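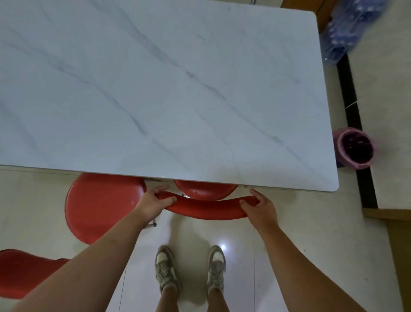

Page last modified: June 2021

Reading Group Notes 3: Motion, and What to Do About It

These notes go with the resting-state module. They assume you have done the preprocessing tutorial, or at least opened it and closed it again with good intentions.

Why we are spending a whole session on head motion

A subject who moves a little changes the signal in every voxel at once. Two regions that have nothing to say to each other will then rise and fall together, and a correlation matrix has no way of knowing why. Short-range connections tend to look stronger and long-range ones weaker. This is awkward if your hypothesis was that children, who wriggle, have stronger short-range connections.

Terms you will need

Framewise displacement (FD): how far the head moved from one volume to the next, summed over six parameters. Rotations are converted to millimeters on the surface of a sphere, because heads are spheres in this field.

Scrubbing: dropping the volumes with high FD. Expect to lose up to 40 percent of a bad run, and your temper.

Nuisance regression: fitting the motion parameters and keeping the leftovers. More regressors clean better and cost you degrees of freedom.

The class dataset

We scanned 73 people for the Sadmont study and excluded 11 for motion before any analysis. Nghĩa Văn wrote the exclusion rule down in advance – please notice the order of those events. The files are on the Mudari server. Ask Mỹ Bùi for a login, and do not ask her for a second one.
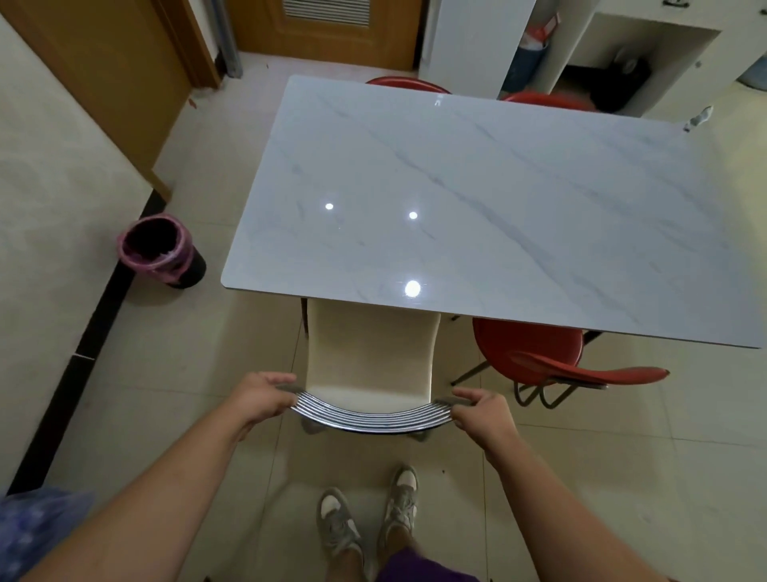
Exercises

Plot FD for your assigned run and mark the volumes you would drop. Then compute the connectivity matrix with and without them, and write a paragraph on what changed. "It looks better" is a feeling and will be graded as one.

Compare your threshold with your neighbor's. Phong Lưu and Ánh Ninh disagreed on theirs in May and still do, so there is room for argument if you can show your plots.

Next time: global signal regression. Bring opinions, since everyone else will.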